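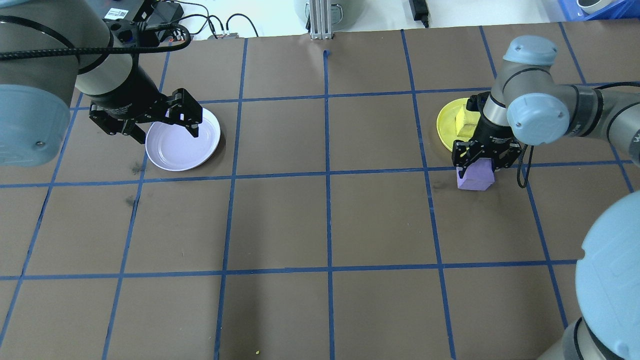

Marking Out a Shared Table: Grid Layout and Placement of Plates and Blocks
Student project report, Vornamstead

1. Background

The project looked at a simple question that comes up in any shared workroom: if a large table is divided into marked cells, do things end up where they are supposed to be? Our group had used unmarked tables in the first part of the course. Plates and foam blocks drifted toward the middle during a session, and resetting the table for the next group took longer than the session itself on some afternoons.

We chose blue tape on a brown surface. The two colors are easy to tell apart under the room lights, and the tape can be lifted and laid again when a line is wrong. Strips run both ways across the table and form cells that are roughly square. A round plate with a shallow center fits inside one cell. A foam block is smaller than a plate and can be put on the table or on the plate.

2. Laying the grid

We made two versions of the grid in July. In the first, we measured each line from the one before it. Small errors added up, and the last row was visibly narrower than the first. For the second version we measured every line from the same table edge, and marked both ends in pencil before any tape went down. Two people held each strip tight and lowered it together. Pressing from the center outward gave fewer wrinkles than starting at one end.

The surface shows scuff marks after use. We left them alone unless they were close enough to a line to make it hard to read.

3. Method

Each layout was written on a card giving a cell for every plate and every block. The table was set from the card, used for a session, and then checked against the card. An object was scored as placed if it rested entirely inside its cell. A block touching a tape line was scored as a miss, even if most of it was in the correct cell. Objects were scored only after they had been released and were resting on the table.

Over the project we scored 356 placements on 4 layouts. The layouts were named Susoma, Noh, Flarent and Plain. Plain had no plates.

4. Results

Of the 356 placements, 13 were misses. Most of the misses were blocks that ended up across a line. Plates caused less trouble, perhaps because the round rim makes it obvious when one side is too near the tape. Flarent, which put blocks in cells next to plates, had more misses than Noh, where there was an empty cell between them.

Cells at the far side of the table look smaller from the near side, and the lines seem to come together. This made it harder to judge a placement without walking around. Partway through we changed the rule so that far cells were always checked from the far side. Earlier scores were not corrected.

5. Problems and changes

The tape has a width, and our first cards did not say whether a cell ended at the inside or the outside of the strip. We settled on the inside. We also had no rule for a block leaning on a plate rim. It came up in the Susoma layout and was scored as a miss.

For a second round we would number the rows and columns along the table edge, and use fewer plates per layout. The cards and score sheets are in the project folder with the measurements for both grids.

Submitted 22 August 2026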